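Throw pillow

A throw pillow, also called a scatter cushion, is a small stuffed cushion kept on a sofa, chair or bed. It is meant to support the back or please the eye, and most examples spend part of each evening on the floor.

History

Loose cushions were long a mark of money, mainly because fabric cost so much. Cheap machine-woven cloth brought them to ordinary parlors. In the mill town of Dridgate, the Cadwaladr works sold covers cut from curtain scraps and did well enough to run short of curtains. Its 33-page spring list, issued each May, offered 305 patterns, of which 300 were florals.

The local historian Huw Eynon credits the firm with the habit of selling cushions in sets. His rivals in nearby Astbridge credit Astbridge.

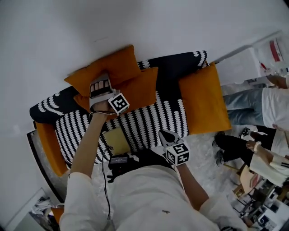
Construction

A cushion has two parts, the cover and the insert. Covers close with a zipper, buttons or an overlapping flap known as an envelope back. Inserts hold feathers, foam or polyester fiber. Makers often use an insert 2 inches wider than its cover so that the corners fill out, a trick that makes putting the cover back on after washing a two-person job.

Solid colors are the usual choice for a patterned sofa.

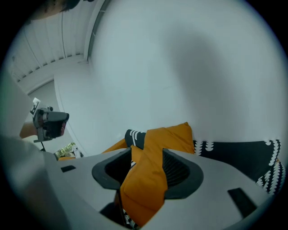

Feather inserts need regular plumping and leak quills through thin cloth. Foam holds its shape, sometimes against the wishes of the person leaning on it.

The chop

The "chop" is a dent made in the top edge of a cushion with the side of the hand. It works best on feathers. The Orton Guide to the Home calls it "finished"; later editions call it "dated" - without mentioning the earlier ones.

See also: Bolster, Ottoman, Slipcover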